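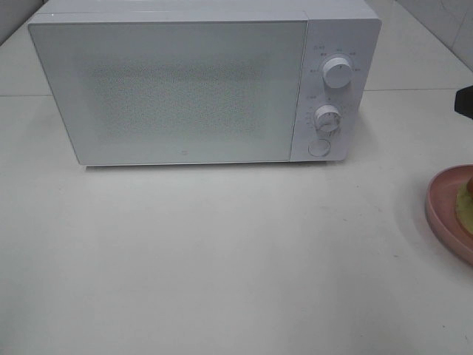 *Imogen Hulme*

**Sugden Street Community Kitchen, April minutes**

Present: Colin Fairclough, Iqra Mughal, Wayne Rowbotham, Glenys Penrose, me (notes). Start 7 p.m.

**Soup night.** 52 bowls served, our best yet! Glenys wants to repeat the lentil one, and we all said yes before she'd finished asking.

**Money.** $195 in the tin after Wayne was paid back for onions and foil.

**Kitchen.** The white microwave stays on the counter. Colin will label the shelves.

**Recipe booklet.** Iqra has 31 recipes in (wonderful ones, including two kinds of dumpling!) and would love a few more desserts. Wayne to ask Adereo Print for a price.

**Next time.** Same hour, next month. Glenys is bringing rhubarb cake.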